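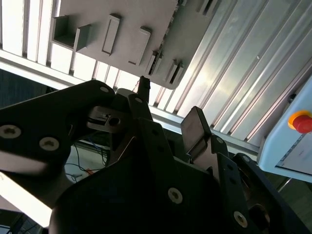 3.2 Collection of demonstrations

All demonstrations were gathered in the Utby cell between spring and September. One operator guided the arm by hand through the task while a second person started and stopped the recording. We kept these two roles apart after the first trials, where a single operator often forgot to stop the recording and the episode finished with a long part without motion.

Each episode stores the wrist view, the joint positions and the opening of the gripper. The wrist view is the only colour input given to the policy. Its position was chosen so that the fingers stay visible during the whole episode, also when the arm is strongly tilted. The cost of this choice is that the gripper itself covers a large part of the view (Figure 4), and the policy must learn to use what remains. We tried to mask the gripper pixels before training, but the results on the validation set became worse, and we left them in.

In total 3000 episodes were recorded. From these, 554 were removed because the operator marked them as failed, or because the joint data and the images did not match in time. A further 523 episodes were held back for validation and never used in training. The division was made by session and not by episode, so that two recordings made a few minutes apart could not fall on different sides.

Operators were asked to vary the starting pose of the arm freely. In practice they preferred a small number of comfortable poses – a behaviour also visible in our earlier Brosthorpe set. From the second month, the Wonavik software therefore proposed a starting pose before every episode, and the operator could refuse it only once. Episodes recorded before this change are labelled as "free start" in the data.

Figure 4. View from the wrist camera with the arm tilted. The black gripper fills much of the lower part of the image, with the grey panel overhead and the ribbed aluminum wall behind it.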